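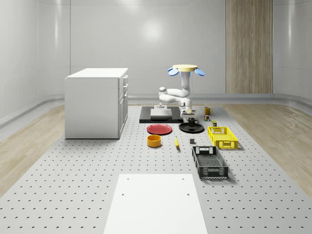
R. Keskin

Chapter 5
Rooms You Can Hear

Before I ever thought about sound for a living, I rented a room above a shoe repair place in Clenosthorpe, and I could not stand to make a phone call in it. Every word I said came back at me with a sort of metallic buzz. I blamed the phone, then the phone company, then (for one whole winter) my own ears. Then in May I bought a secondhand couch and dragged it up the stairs, and the buzz mostly went away.

That couch is pretty much this whole chapter! If you followed Chapter 4, you already know that sound spreads out from a source and gets weaker as it goes. All of that was worked out as if we were standing in an open field. Most of us don't live in open fields, so now we put walls around the source and see what happens.

Clap your hands once in the room you're sitting in. The first thing to reach your ears is the direct sound, straight from your palms. Next come the early reflections, which have bounced once or maybe twice off something nearby – a wall, a table, the ceiling. After that the reflections pile up so thickly that you can't pick them apart, and we call that tail reverberation. How long it hangs around depends on how big the room is and on what the surfaces are made of. Plaster and glass send most of the sound back. Carpet, heavy curtains and people in sweaters soak up a lot of it, especially the higher pitches.

Shape matters too. Two flat walls facing each other will pass a clap back and forth like a tennis ball (that was my buzz, and its proper name is flutter echo). A wall that curves inward around you can gather sound toward one spot and leave another spot dull, and I've sat in a lecture hall in Cinmont where the third row got everything and the fifth row got mush.

We'll start with absorption and a little table of common materials, then work up to estimating reverberation time with nothing fancier than a tape measure and multiplication. The long worked problem at the end uses the old Lamby Theater, with its 1,009 seats, first empty and then full. Do the empty case before you peek at the full one. I've had students skip ahead and then spend nearly 22 minutes hunting for a mistake they didn't make.

Keep a notebook page open for your own room. You'll need its length, width and height by Section 2.

23 shares | 2 comments

Comments

tubaplayer: Tried the clap thing in my stairwell and the neighbors came out. Great chapter though.

mossy_k: Is the materials table the same one as in the first edition? My copy has cork listed twice.

We use cookies to remember your reading position. Accept | Manage settings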